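Pelix Medical Term Cards, English–Spanish, Second Edition

From Drusten Language Supply

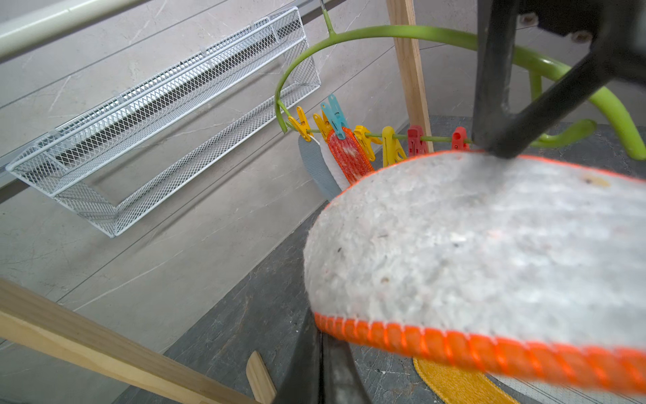 Gray pad, bright orange edging.

$39.00 per set
In stock, ships in up to four days

Hi, I'm Efua Agbenyega, and I put these cards together because I was tired of studying from my own handwriting. I spent years interpreting in clinics with a recipe box full of index cards under my chair (half of them in pencil, some of them on the backs of parking receipts), and whenever a newer interpreter asked to borrow it I had to say no, purely out of embarrassment. So I typed it all up. Then I kept adding to it, and then it was a product!

What you get is 1120 cards, sorted into 11 sections. English is on one side and Spanish is on the other, with a short sample sentence on both. The sentences are the kind you really hear in an exam room. "Does it hurt when I press or when I let go?" is in there, and so is "We'd like to keep her overnight." I left out the textbook sentences that no doctor has ever said out loud.

The sections are heart and blood, lungs, stomach and digestion, bones and muscles, skin, brain and nerves, pregnancy and birth, children's health, mental health, medicines, and the front desk. That last one is my favorite and the one people write to me about. Copays, referrals, prior authorization, "please arrive fifteen minutes early with your insurance card." You'll use the front desk words on nearly every job, and hardly any course spends a morning on them.

What changed in the second edition

Brian Kirui went through every card with me for this one. He interprets mostly by phone, and he hears things I don't, like how easily "hypertension" and "hypotension" get mixed up on a bad line. Those pairs now carry a small star in the corner so you can pull them out and drill them together. We also rewrote most of the pregnancy section, which I was never happy with, and fixed the two kidney cards that had their backs swapped. If you have the first edition and those cards are bugging you, write in and I'll mail you the corrected pair for free.

Where Spanish has more than one everyday word for something, we list the ones we've come across on the job and put the most widely understood one first. Regional words are in italics. You will disagree with a few of them. I get a lot of mail about the word for "flu shot" and I read all of it.

The cards themselves

They're printed by Rodrigues on a matte stock that takes pencil well, and I'd really encourage you to write on them. Corners are rounded. Each section has its own divider tab, and the whole thing comes in a lidded box. It's heavier than you'd think, so I carry one section at a time in my bag with a rubber band around it and leave the rest at home.

No app, sorry. I get asked a lot. I've tried a couple of times to turn the set into one and I didn't like how either came out, so for now it's paper.

Who they're for

If you're studying for a certification exam, these will help with the vocabulary part. They won't teach you note-taking, ethics, or how to handle a family member who wants to answer for the patient, so please take a proper course too. If you already work as an interpreter and you're moving into hospital jobs from court or school work, start with medicines and the front desk. If your Spanish is still at the beginner stage, I'd hold off. The cards assume you can already follow a conversation comfortably in both languages.

How I'd use them

Ten minutes before bed, one section at a time, out loud. Saying the word matters more than recognizing it. I go English to Spanish one night and flip the stack over the next, and anything I stumble on goes to the front.

Ordering and returns

Group orders for classes go through the Norkotel warehouse and are packed separately, so put the name of your school in the notes box at checkout. Returns are fine within the month as long as all the sections are there. If you've written on a few cards, send it back anyway and we'll work something out.

Questions about a term? Use the contact form and put the card number in the subject line. I answer those myself, usually in the evening.

Page updated 2 June 2026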